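Zoltberg Blackout Cloth - heavy, by the yard or cut to size

Back in stock as of Wednesday. Sorry for the wait, the mill was behind and so were we.

What it is: a dense black cotton cloth for table covers, stage skirts, window blocking, market stalls, lining the inside of a display cabinet. People also buy it for quilting backs, which we don't really recommend (too stiff to needle by hand) but they keep doing it and sending nice pictures.

Width 50 inches, selvedge to selvedge. Sold in one yard steps, 2 yard minimum. Bolts are 15 yards, ask first if you want a whole one.

Color: black. One black. We used to carry the Usetti charcoal next to it and got so many mixed up orders that we dropped it. If you still need charcoal, email, there's a short end or two in the back.

Finish: matte both sides. The right side is a touch smoother, run your thumb over it and you'll know. If you are joining panels mark the right side with chalk before you cut, it is very easy to flip one and then you get a stripe under lights.

Washing
Cold, alone, first time. It will bleed. Hang it, don't tumble. Expect a little shrinkage in the length so wash before hemming if you plan to ever wash it at all. For stall covers most people never do, just a lint roller and a damp sponge.

Hemming
Jeans needle, long stitch. Or ask us to do it - Iona Aitken does all the hems here, double fold, mitered corners if you say so in the notes. Adds a few days. More in December, when everyone wants there stall covers at once.

Creases
Ships folded unless you pay for the roll. Fold lines drop out over a night or so on a flat table, or steam from the back. No dry iron on the right side please, it goes shiny and there's no fixing that.

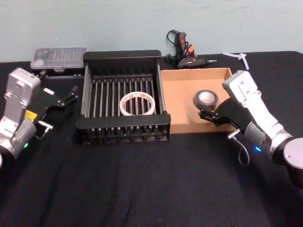
Table sizes - measure the top, then add the drop on each side, then add hem. Send us the top and the drop and we'll do the sum. Do NOT send just the one number, we have to write back and it holds the order up.

Clips and weights: Stevance table clips fit most tops and are on the hardware page. Thoroddsen hem weights go in the corner pockets, only if we've sewn you pockets, so tick that box too.

Fun one: the weave is copied from a scrap of wagon cover dated 1770 that Vibeke Vigfúsdóttir picked up with a box of old buttons. She had it copied a bit tighter than the orignal. The scrap is on the shop wall if you're passing.

Returns: uncut, unwashed, fine. Cut lengths no, unless it's our mistake. Check it before you put scissors in.

Samples are free, one per address. Pickup from the side door till 2, ring the bell twice.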